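The Boring Gripper Wins

I want to say something in favor of the simple two-finger gripper with wedge fingers. In our small group we compared two fingers for the same arms, the Stiltoter and the Grestar, and we did it in simulation on cups and cubes. Many colleagues think this is too easy a task. I do not agree with them. A cup is wide in one place and narrow in another, and a finger that is good for a cube can be very bad for a rim.
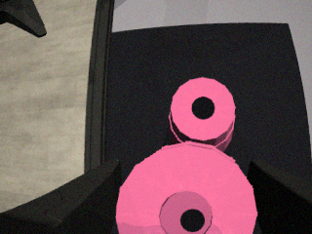
The Stiltoter finger is thick, and its maker is proud of this. But a thick finger needs free space on both sides of the object, and on a table with stacks there is often no such space. We made 315 trials with each finger. The Grestar lost fewer cups, although on paper it is weaker.

I will say also that two arms are not always better than one. When both must work above the same small mat, each one waits for the other, and the controller must be very patient. 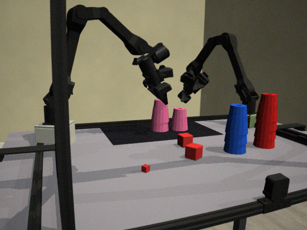

By Shiela Manalastas
August 10, 2026

Our controller, Plidau, is patient. It is also slow, and I accept this. A fast controller that touches a stack with the wrong side of a finger has saved no time.
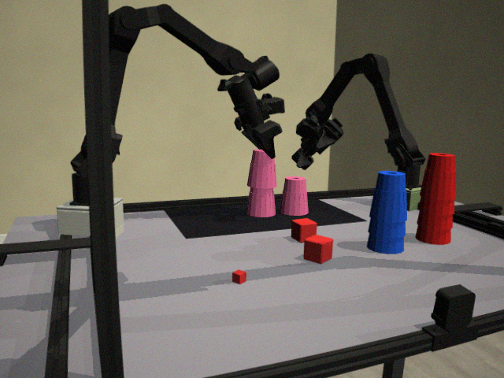

Both arms over the work area, with pink cups on the mat and the blue and red stacks at right.

Now to the cameras. We tried 2 views, one from outside the table and one close to the fingers. The outside view is pleasant for people, and it is the one we all put in our talks. For judging a grasp I trust the close view more, even when it shows only pieces of things.

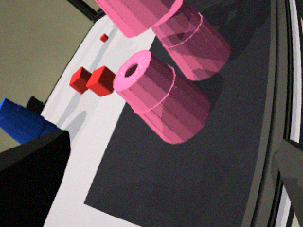 My colleague Fitzgerald would like to buy a hand with more joints in November. I have asked him to wait. We still have 16 kinds of failure in our notes from the simple fingers, and I would like to understand these first.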